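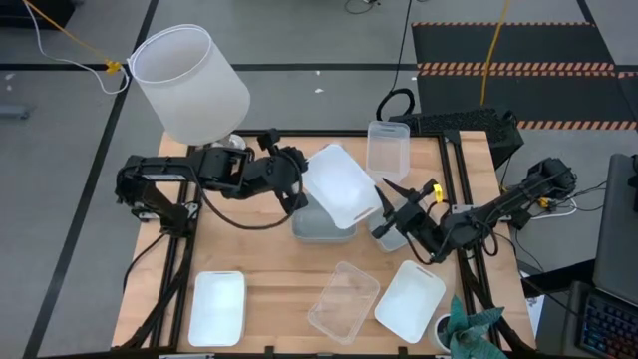

Zivonell storage pieces in white, grey and clear plastic

Zivonell Mix and Match Storage
Sold by Gravmont
Page updated 14/06/2020

Zivonell is our everyday range of rectangular plastic storage for drawers, pantry shelves, bathroom cabinets and desks. It comes in three finishes: white, grey tint and clear. You can buy the pieces one at a time or in a starter bundle. There is no fixed system to follow and you don't need a base, a rail or clips to get going.

Most people start with one drawer. Empty it, wipe it out, measure the inside and work out what is going back in. The low trays suit flat and small things such as pens, batteries, tea towels folded narrow, sewing bits or cutlery. The clear boxes have higher sides and are better for things that stand up or roll around, like spice jars, craft paint and rolls of tape.

What's in the range

White flat piece. Works as a shallow tray with the rim up, or as a cover laid over a tray of the same footprint. It sits on top and does not snap down, so don't carry a full tray by the cover.

Grey tray. Translucent with a smoky tint, open top. You can tell roughly what is inside from the side but it doesn't look busy on an open shelf. The grey hides scuffs better than the clear does.

Clear tray. Low and open. The one to pick for a deep drawer where you want to see the bottom layer without lifting everything out.

Clear tall box. Taller than the rest of the range. Stands upright in a cupboard and is handy for pasta packets, brushes or rolled socks. A lid for it is sold separately.

White tub. Deeper than the white flat piece, with a frosted finish that lets some light through. Popular in bathrooms and laundries.
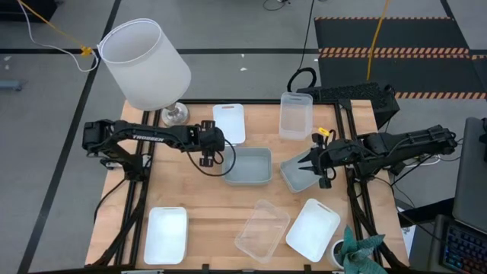
Measure before you order, and measure the inside of the drawer at the runner end as well as at the front. Older drawers are often narrower at the back. The low trays are 7 cm high including the rim, so a drawer with less clearance than that will catch when you open it. Flat-pack kitchen drawers usually clear them easily. Top drawers in bedside tables often don't, and for those we suggest the white flat piece used rim up.

Leave a finger's width at one end of the row. The trays will slide a little when the drawer is pulled open hard, and a strip of non-slip mat cut to size will stop that. We sell the mat by the metre and it can be trimmed with kitchen scissors.

If you already own pieces from our older Bright series, please note that the footprints are different. Bright trays will sit beside Zivonell trays in a drawer but won't stack with them, and Bright covers are too narrow. We still have a small quantity of Bright covers and can send them out on request, but the series has been discontinued and there won't be another run.

The Zurken shelf insert does fit. It takes two trays side by side underneath and leaves the top free for a tall box. Check the height between your shelves first, as the insert plus a tall box needs a fair bit of room.

Stacking

Trays of the same colour and size nest when empty. When full, they can be stacked with a flat piece between them. We recommend no more than 4 high on a shelf and fewer in a cupboard above head height. Heavy items go at the bottom - tins, hand weights, bags of sugar - and the tall box should never be the base of a stack.

New trays sometimes grip each other when nested. Twist slightly as you pull them apart. Forcing a knife between them will mark the rim.

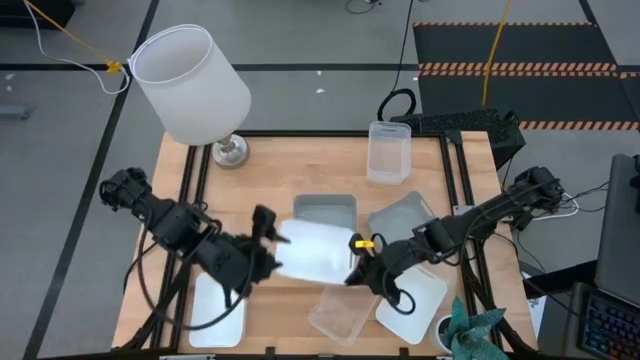 Mafalda Sampaio
Storage Buyer, Gravmont

Colour and finish

The white and grey pieces are made from the same plastic. The clear pieces are made from a harder one, which gives the see-through look but makes them less forgiving if dropped on tiles. For a child's room or the garage I would choose grey. For the pantry, where you want to read a use-by date without taking the packet out, clear is worth having.

Mixing finishes is fine and a lot of customers do it to sort by person or by task. One customer keeps grey for tools, white for stationery and clear for anything her kids need to find themselves. The grey tint varies slightly between batches. If you want an exact match across a whole kitchen, order everything at the same time and put a note in the comments box so the warehouse can pick from one batch.

The frosted white will pick up a stain from turmeric, tomato paste or permanent marker. A paste of bicarb soda and water shifts most food stains if you get to them the same day. Marker may come off with methylated spirits on a cloth, but test the underside first and rinse well.

Care

Wash by hand in warm soapy water and dry with a soft cloth. Don't use scourers or cream cleanser on the clear pieces, as they will go cloudy. None of the range is suitable for the dishwasher, microwave or oven. The trays can go in the fridge but not the freezer.

Keep the clear pieces out of direct sun over a long period. A windowsill facing north is a bad spot for them and they will yellow in time.

Labels

Paper labels stick well to all three finishes. Put them on the short end so they face you in a drawer or on a shelf. On frosted pieces, press down firmly and leave them overnight before washing. If you think you'll be changing the contents often, use a chalk pen on the grey. It wipes off with a damp cloth.

Starter bundle

The starter bundle has a mix of white, grey and clear pieces and works out 15 per cent cheaper than buying them separately. The mix is set by us and can't be swapped. If you only want clear, buy singles. The tall box lid is not part of the bundle.

Bundles are in stock now. Single grey trays are low and the next shipment is due in July. You can place an order for grey before then and we will hold the rest of your items so it all comes in one parcel, or split it if you ask us to. A split order is charged one lot of postage only.

Delivery and returns

Orders are packed flat where possible, with the trays nested and the clear pieces wrapped separately. Please open the carton from the top and check the corners of the clear boxes before you throw out the packing. If anything has arrived cracked, send us a photo of the piece and the carton label and we'll replace it.

You have 14 days to return unused pieces for a refund. Pieces that have been washed or labelled can't go back into stock, so try them dry in the drawer first and leave the stickers on until you are happy with the fit. Return postage is at your cost unless the item is faulty or we sent the wrong one.

Questions we get a lot

Are they food safe? The trays are intended for packaged food. For loose food such as flour or rice, use a sealed canister. The covers are not airtight.

Can I cut them down? The white and grey can be cut with a fine saw, though the edge will be rough and needs sanding. The clear will split. Cut pieces can't be returned.

Do you sell a divider? Not for this range at the moment. A smaller tray from another series can be placed inside the white tub to split it up.

Can I see them before I buy? Yes, all three finishes are on display in the Gravmont showroom, in the kitchen section next to the drawer mats. Bring your drawer measurements and the staff can lay out a row for you on the counter.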